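Plotville Building Services Bulletin
Reading time: 3 min

Humidity control in the Strachan store

The dehumidifiers in the lower store were replaced in December after the old pair failed to hold the set point. The new Fleto units are wired to one humidistat on the north wall, set at 50 per cent. Sólveig Nørgaard has checked the logged readings against a hand-held meter and found them in agreement.
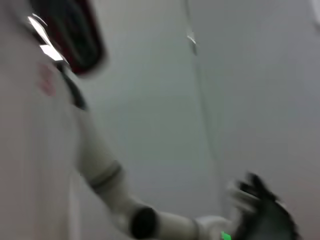 Combined power draw at full load is 829 W, falling to 570 W once the set point is reached. Both units drain by gravity to the floor gully, so the condensate pump has been removed and its socket blanked off.

Filters need washing every 700 running hours. The counter is on the front panel and must be reset by hand – it does not reset when the filter is taken out.
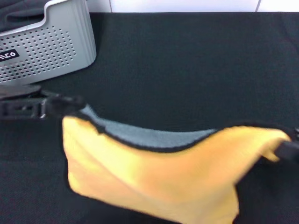
Stored textiles respond to humidity more slowly than the air does, and a short peak on the log is no cause for alarm. Thickness matters. A cloth that may have a separate backing, such as the yellow one with the grey underside, should be given longer to settle than a single layer before it is boxed. Dionysis Tsolakis asks that boxes stay unsealed for 3 days after any move between floors.

Faults should be reported to the Pimeck desk with the unit number and the last logged reading.

We use cookies to measure visits to this site. Accept / Manage settings
© Plotville Building Services | Contact | Back to top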